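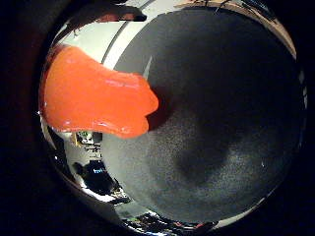 Wrist cam, orange finger up against the grey thing.

histcombe_hal
Our wrist-only policy managed 37 grasps out of 60. With the overhead camera added it got six more. I blame views like this one, where grey speckle fills most of the picture.

Zillus
Or blame your 60 trials. Six is noise with a hat on.

histcombe_hal
Same objects, same start poses, both runs.

Souad Badawi
Same start poses helps, but I'm with Zillus. Try masking the overhead feed halfway through the reach. If the score drops, you have a result.

Zillus
And if it doesn't, you have a spare camera.

histcombe_hal
Fine. Masking it tonight.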